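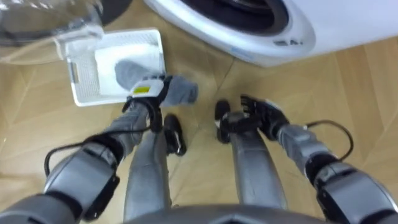 My son is in first grade and has hit the wall with silent letters, and I have hit it right behind him. His school uses a program called Clitine, which teaches a rule every week and then, the following week, a list of words that ignore it. He can sound out anything that plays fair. He reads "sock" without blinking, and you could drop a gray sock over the edge of a white laundry basket and he would label the lot, "basket" included, because those words behave. Then he meets "knight" and says "kuh-nig-hut" with total confidence.

February's packet had 14 words on it and he missed most of the ones with a K or a G doing nothing. His teacher says to wait. My mother-in-law says to drill him on flash cards until he cries, though she put it more nicely. Do I teach the odd words by sight, or keep going with sounds and hope?
Posted by Lucinda Kasprzak, 6 March 2018

Szabo
Flash cards. Worked for me and I read fine. My spelling is another matter.

Pilimetti
I taught first and second grade for longer than I care to admit, and I would do both, in small helpings. Keep the sounds going, as they still get him through most of a page. When a word misbehaves, have him sound out the part that works and mark the part that doesn't. In "knight" the N and the final T are doing their jobs. The K is asleep. We used to draw a little nightcap on it, and I have seen nightcaps on a great many Ks, some of them better drawn than the letters.
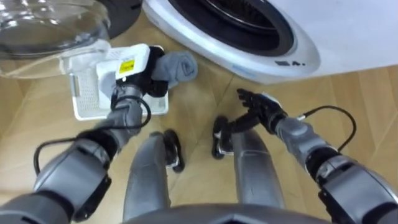

Group the odd ones by family too. Knee, knife, knot and knock can all go on one page, and after a few days he will start to expect the K to be useless. Do 4 words at a sitting and then stop, even if he's having a good time. Especially if he's having a good time. Leave "through" and "though" and their awful cousins for another month, and never put those two on the same page.

Also, read to him. He should hear plenty of words he can't manage yet, and you should not stop to quiz him on them – he'll smell a lesson from across the room.

Suster
Mine did the same program. We bought a box of 600 sight word cards and used 2 of them, both as bookmarks. What helped was saying the silent letters out loud on purpose when spelling, so "kuh-nife" at the dinner table. She's in third grade now and spells it right every time. She also still asks for a kuh-nife, including at restaurants.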